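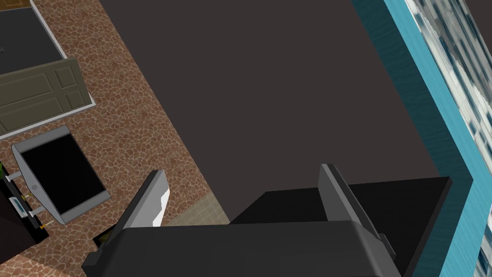 Plurik's gripper view, indoors, with the stone-patterned surface off to the left.

April
By Marta Boiko

I've been living with Plurik for a while now — well, living with it on my screen. If you haven't come across it, it's a home simulator from a small outfit called Wevent, and you drive a robot round a rendered house from the robot's own point of view. I teach an evening robotics class, we can't afford a real arm, and my lot were getting very bored of slides. So I paid for the class licence and off we went!

Setting up was easier than I feared. The download took 30 minutes on my creaky connection and then it simply ran, on a laptop I'd normally only trust with spreadsheets. You pick a house (Jorkotley is the one I keep going back to, lots of different rooms and some very loud surfaces), pick your grippers, and choose where you want to look from.

The gripper view is my favourite bit. You get the two fingers standing up in front of you and the whole house leaning over behind them, and I'll admit it made me a bit queasy the first evening. Gun-woo Gil, who shares the class with me, took to it straight away and wouldn't give me the controls back. My only moan is the close-up detail. Some surfaces have plenty going on, like the stonework, and others are completely plain, so it's hard to judge how far away they are.
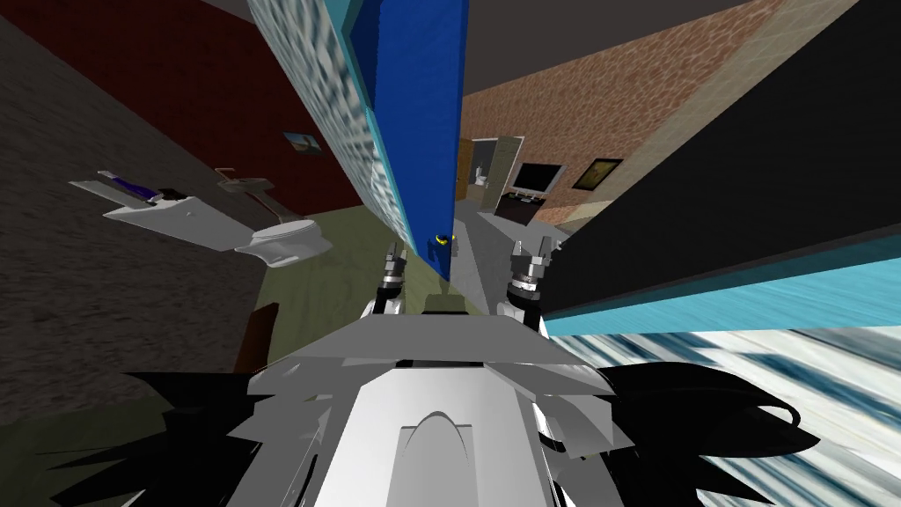
Issue 2, p. 30

The wider view is kinder on beginners. You've got the body of the robot at the bottom and both grippers up in front, so you can tell left from right without thinking about it, and there's a lot more to steer by. I like having the big blue door panel as a landmark, with the sink and the toilet over on the left and another toilet far off through a doorway. I set my group the job of planning a route to that far room on paper before they touched anything, and it kept them arguing happily until the tea break.

What would I change? The manual is thin, the menus are fiddly, and I'd love a button that levels the view in one go. I wrote to Wevent and got a friendly reply from Telmo Cordero, who said it was on their list. I did try Grimshaw as well, and its menus are nicer, but I didn't enjoy the houses half as much.

I'd give it 2 thumbs up for a class or a club. For one person at home I'd go for the trial first — you get 100 minutes and that's plenty to find out whether your stomach can take it!

100 shares | 2 comments

Recent items
Grimshaw: a first look
Hermine Thaler on choosing a class licence
Nahom Tesfamariam's beginner controller guide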